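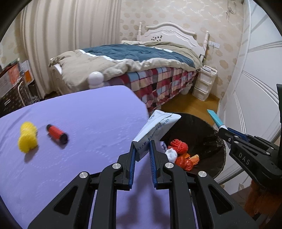
Clearing task in the bedroom set: a crumpled plastic bag held over the bin.

Equipment report to Vosness, 12/28/19
Prepared by Marianna Marciniak, checked by Sławomir Krawczyk

1. What was bought
From the first part of the grant we ordered 2 pairs of hand-held grippers from Standar. Both pairs are delivered and in use. The blue ribbed strips on the finger pads are the part which wears first, and we did not plan enough money for them. Renata Tomaszewski has asked Standar for a price for 30 spare strips, and the offer should come before the end of December.

2. Work at present
The home tasks continue in the furnished bedroom. Thin plastic packaging and soft items like the yellow pom-pom toy remain on the task list. Lena Kozłowski would like to add more kinds of packaging – this needs no new equipment, only a small amount for materials.

3. Planned purchases
The robot arm is still not ordered. We have two offers, from Sadowski and from Ivov. Sadowski is cheaper, but the delivery time is 15 weeks and the training is paid separately. Ivov includes the training and a service visit. Emiliano Urrutia prefers Ivov, and I agree with him.

4. Request
We kindly ask for your permission to move the unused travel money to spare parts. The total budget stays the same. We also ask for your decision on the arm, so that the order can be placed while both offers are valid.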